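Skemberg Revises Labeling Rule for Play Food Sets
Jul 20, 2026

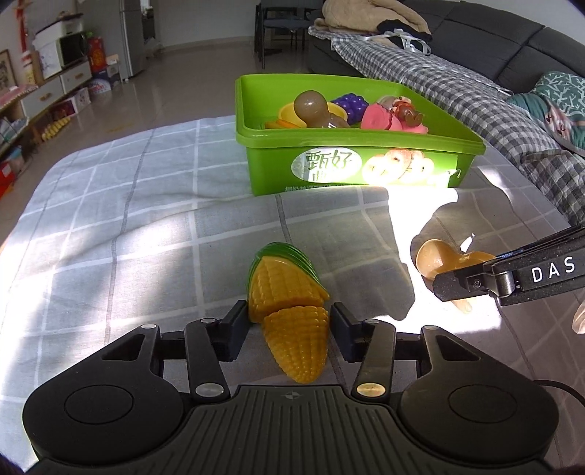
The Skemberg product safety office has published a revised labeling rule for play food sets sold in the district. The rule takes effect in October and applies to retail packaging, online listings and sets supplied in bulk to nurseries and preschools.

Under the current rule, a set needs one age mark on the outer carton. The revised text requires a separate mark for any item that comes apart, such as fruit or vegetables that a child divides and rejoins. The mark must state the lowest recommended age and whether the smallest section passes the small parts test. Fasteners used to join the sections, including hook-and-loop dots and magnets, must be listed by type.

Importers will also have to keep test records for 4 years, up from 2. Records may be stored electronically but must be produced on request in the language of the original report, with a translated summary attached.

The office received 115 written comments on the draft. Petersen, a wholesaler based in Bukidico, asked for a longer period to sell stock packed under the old rule. The final text allows such stock to remain on shelves until it is sold, provided that the carton was sealed before the rule takes effect. Online listings get no such allowance and must carry the new information from the first day.

Garer, a testing laboratory, had asked for the pull test on glued fasteners to be set at a load of 70 newtons. The office adopted that figure for sets marked for children under three. Other sets stay on the existing test schedule.

Secondhand sales between private individuals are exempt. Toy libraries are not, although they may place the age mark on the storage bag if the original carton has been discarded. Forms for registering existing product lines are available from the office's front desk and on its website.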